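Wrist camera pose estimate jumps when the arm reaches low, fine everywhere else
Posted in Perception and Calibration

Nosipho Ntuli
We run a two-camera setup, one at the wrist and one at the head, and the planner takes a fused part pose from both. The stack is Kesis for planning and Wornwood for the pose estimator. For most of the workspace the two cameras agree within 2 mm. In some low arm poses the wrist estimate jumps by 9 mm or more for a few cycles and the planner replans, so the arm stutters.

I have redone the hand-eye calibration twice. Same result.

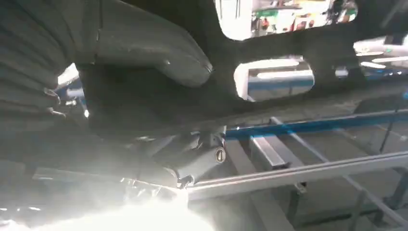
The estimator has auto exposure on and no mask, both defaults. I assumed those were safe because the confidence score stays high through the jumps. The lower left in this view is washed out by glare up to the bracket, and you can hardly find the hardware edges in it, yet the score still reads fine. The gray rail going off to the right is sharp enough. Should I fix exposure, or is this a filter problem on the planner side?

Gauthier
Turn off auto exposure and see if it goes away.

Jokik
Fixing exposure will help, but I would look at the score first. As far as I know the default confidence in that kind of estimator is computed only on the pixels that passed the edge threshold. If half the part is blown out, the other half still matches well and you get a high score on a badly constrained pose. A rail is the worst case, as the fit can slide along its length and still look good.

What I would do, in this order:

Log the pose covariance along with the score. If it grows along one axis during the jump, you have your answer.
Mask saturated pixels before the edge step, and reject the frame if too much of the part model falls inside the mask.
Add a static mask for the robot's own parts. You have a big ribbed shape in the upper left that will never be the target.
Only then lock the exposure.

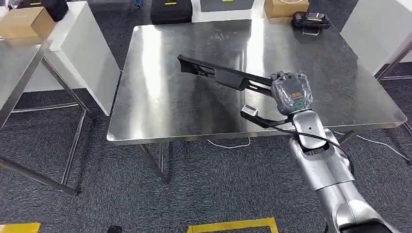

Fusion weights matter too. If yours are fixed, a bad wrist frame pulls the result no matter what the head camera reports. With the head view you posted I would lean on it for the held part - the long black piece stands out well against the steel top, even with the bright streaks on the metal. Set the weights from covariance per frame and the planner should stop seeing steps. I would not put a filter in Kesis for this, it only adds lag.

Nosipho Ntuli
Logged 110 cycles with covariance. The jumps line up with growth along the rail axis in 13 of them, and the score never dropped. Masking is in now and I am working on the weights. Locking exposure alone (thanks Gauthier) made the jumps smaller but did not remove them.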